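Sobre a Escola Manríquez de Ofícios da Madeira

Formação profissional em marcenaria, restauro e construção de instrumentos, em Skorville e Pokbridge

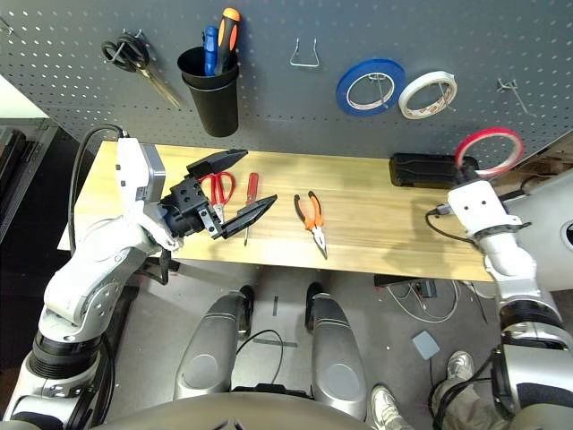 Bancada de madeira clara e painel perfurado cinza-escuro.

Quem somos

A Escola Manríquez de Ofícios da Madeira é uma instituição privada de ensino técnico, sem fins lucrativos, dedicada à formação de marceneiros, restauradores de mobiliário e construtores de instrumentos de corda. Mantém duas unidades: a sede, em Skorville, onde funcionam a secretaria, a biblioteca e as oficinas de marcenaria, e a unidade de Pokbridge, que abriga o curso de restauro e o depósito de madeiras.

Desde a sua fundação, a Escola concedeu 3.576 certificados de conclusão. Os egressos atuam em oficinas próprias, em museus, em teatros, na indústria moveleira e no ensino público. No presente ano letivo estão matriculados 187 alunos, distribuídos entre os turnos da manhã e da noite.

Histórico

A Escola teve origem nos cursos noturnos oferecidos pela antiga Marcenaria Manríquez aos seus aprendizes e, mais tarde, aos filhos dos operários do bairro. As aulas compreendiam desenho geométrico, aritmética aplicada e prática de encaixes, e eram ministradas no próprio galpão de produção após o encerramento do expediente. Com o fim das atividades comerciais da marcenaria, o imóvel, o maquinário e o acervo de moldes foram transferidos à entidade mantenedora, que conservou o nome da casa.

A unidade de Pokbridge foi incorporada posteriormente, mediante convênio para o uso de um antigo armazém de grãos. O edifício passou por obras de reforço da cobertura e de correção da umidade do piso, indispensáveis à guarda de madeiras em processo de secagem natural. O depósito reúne pranchas de carvalho, nogueira, cerejeira, freixo e bordo, identificadas por procedência e data de corte.

Missão e princípios

A Escola tem por missão transmitir o conhecimento técnico da madeira em nível compatível com o exercício autônomo da profissão. O aluno é avaliado pela qualidade da execução, pela leitura correta do projeto e pelo uso responsável do material. Todas as madeiras adquiridas devem ter origem comprovada, e as sobras de oficina são reaproveitadas nos exercícios do primeiro módulo.

O ensino das ferramentas manuais antecede o das máquinas. Durante o módulo inicial, o aluno aprende a afiar, aplainar, serrar e executar os encaixes fundamentais: meia-madeira, caixa e espiga, rabo de andorinha. O acesso às máquinas estacionárias é autorizado após aprovação na prova de segurança, que pode ser repetida uma única vez no mesmo período letivo.

Cursos oferecidos

Marcenaria Geral. Curso em quatro módulos, com ênfase em mobiliário residencial. Encerra-se com a apresentação de uma peça de autoria do aluno, acompanhada de desenhos técnicos, lista de corte e memorial descritivo.

Restauro de Mobiliário. Destinado a portadores do certificado de Marcenaria Geral ou a profissionais com experiência equivalente. Abrange diagnóstico, limpeza, consolidação, reintegração de folheados e acabamento em goma-laca. As peças tratadas pertencem a instituições conveniadas e permanecem na unidade de Pokbridge durante todo o processo.

Construção de Instrumentos de Corda. Turma única, com ingresso bienal. Compreende a construção completa de um violão clássico, desde a escolha do tampo até a regulagem final.

Cursos livres. Oferecidos ao longo do ano, tratam de temas como afiação, torneamento, encordoamento de assentos em palhinha e desenho de observação. Não exigem formação anterior.

Corpo docente

Os professores são admitidos por processo seletivo composto de prova prática, prova didática e análise de portfólio. Exige-se de todos o exercício efetivo do ofício, na condição de titulares de oficina ou de técnicos em instituições de patrimônio. A coordenação pedagógica reúne-se com os docentes ao término de cada módulo para revisão dos programas e dos critérios de avaliação.

Biblioteca e acervo

A biblioteca da sede conserva manuais de ofício, catálogos de fabricantes, periódicos e cerca de 40 cadernos de encomendas da antiga marcenaria, com croquis e anotações de medidas. Integra ainda o acervo a Coleção Pruvavetti, recebida em doação, constituída de plainas de moldura, compassos, graminhos e gabaritos para curvas. A consulta é franqueada a alunos e ex-alunos. Pesquisadores externos devem apresentar solicitação por escrito à secretaria, com indicação do material pretendido.

Bolsas de estudo

A Escola mantém 50 bolsas integrais, custeadas por recursos próprios e por doações de empresas do setor. A concessão observa a renda familiar e o desempenho na entrevista de ingresso. O bolsista recebe, em regime de empréstimo, o conjunto básico de ferramentas manuais, que deverá ser devolvido em condições de uso ao final do curso.

Ingresso

As inscrições para os cursos regulares são abertas anualmente em janeiro. O candidato deve ter concluído o ensino fundamental e contar com a idade mínima de dezesseis anos. Menores de idade necessitam de autorização assinada pelo responsável legal. O edital, com a relação de documentos e o calendário das entrevistas, fica disponível na secretaria das duas unidades.

Visitas

As oficinas podem ser visitadas por grupos escolares e por interessados em geral, mediante agendamento. Durante a visita é obrigatório o uso de calçado fechado, e os óculos de proteção são fornecidos pela Escola. Não é permitida a entrada nas salas de acabamento quando houver aplicação de vernizes.

Texto institucional aprovado pela direção em 20 de maio de 2018.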